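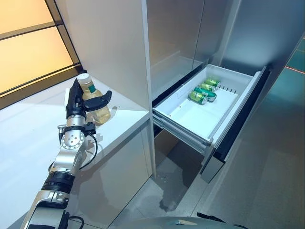 Yayra Addo asked at the last open evening whether the arm could be left to work by itself yet, and the short answer is no. Someone still stands next to the stop button.

The kitchen job is the one we have been on since March. The arm has to hold a drink bottle over the counter without dropping it or squeezing it out of shape, and later on it has to deal with the pull-out fridge drawer and the cans in it. Bottles came first. A soft bottle gives when the fingers close, so the grip force that worked on our wooden test blocks was far too high.

Joar Sjöberg rewrote the closing routine. It now stops at first contact, waits 300 milliseconds and then tightens in small steps. He ran it roughly 600 times on the bench before we moved it over to the kitchen.

Still to do:

- Cable at the wrist. It needs a clip or a shorter run.
- Drawer pull. The Dovari script opens it but does not know when to stop.
- Spare 12 mm screws for the forearm cover. The box is down to the last 3.

Build notes are in the Dornura folder on the shared drive. If you change a setting, write down the old value next to the new one.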